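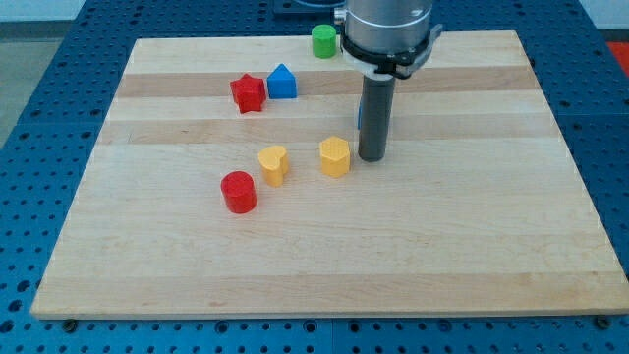 The Nirmont test cell, with shape blocks on the maple board and the single-rod finger fitted.

BROLLEDEN PUBLISHES SETUP AND CARE ROUTINE FOR ITS NIRMONT CELL, WITH RESERVATIONS

27 January 2019 – Brolleden today released the full setup and care routine for Nirmont, the small robot cell it uses to test how well an arm can push and sort loose parts on a flat surface. The routine is free to download. The company is not claiming that it will save anyone money.

"We have read a lot of announcements about cells that look after themselves," said Francine Poirier, who runs the test shop. "Ours does not. If you skip the checks, it drifts, and you spend a day blaming the software."

The routine covers one machine and one tool. The tool is a plain rod with a rounded tip, held in a collar under a clamping bracket. It has no fingers to close and nothing to grip with. Brolleden picked it over a gripper for this cell after a long argument, and Poirier admits that the argument is still going on.

Setup starts with the board. It sits on a perforated blue table and has to be level before anything else is measured. The shop uses a 3 mm gap between rod and wood as its starting height, set with a feeler gauge at all four corners and once more in the middle. If one corner is off, the board gets shimmed. Changing the height in the program to suit a crooked board is not allowed, although the document notes that it has been done.

The clamp is next. The bracket screws are tightened in two passes, and a paint line is drawn across the bracket and collar so that any slip shows up. Earlier drafts called for a torque check every 1000 cycles. That number came from a supplier's slide and had no test behind it. After the shop found a loose collar at 280 cycles, the interval was cut to 200. Brolleden says it does not know if 200 is the right number either, and will look at it again in March.

Only then do the blocks go down. They are different shapes on purpose, because a cylinder and a star do not move the same way when a rod pushes them. Operators place them by hand. The routine asks that the rod be jogged to its start point at low speed, with a person watching the tip and a hand near the stop button.

Daily care is short: wipe the board, look at the paint line, run a finger over the rod tip to feel for flat spots. A worn tip is replaced. Sanding it back to shape was tried and gave a different result each time.

Pieter Van Wijk, who repairs the cell, asked for one page to be added on faults he could not explain. It lists two sudden stops and a sideways shift after a restart. "I changed a cable and the stops went away," he said. "That does not mean it was the cable. I would like people to write to us if they see the same thing."

Brolleden is making no statement on output, labor savings or payback time. The cell has not been run outside its own shop, and the company suggests that buyers ask any vendor, Brolleden included, for the service log before the sales sheet.

The routine and a blank service log can be requested from the Brolleden test shop.

Press contact: Otis Bellamy, Brolleden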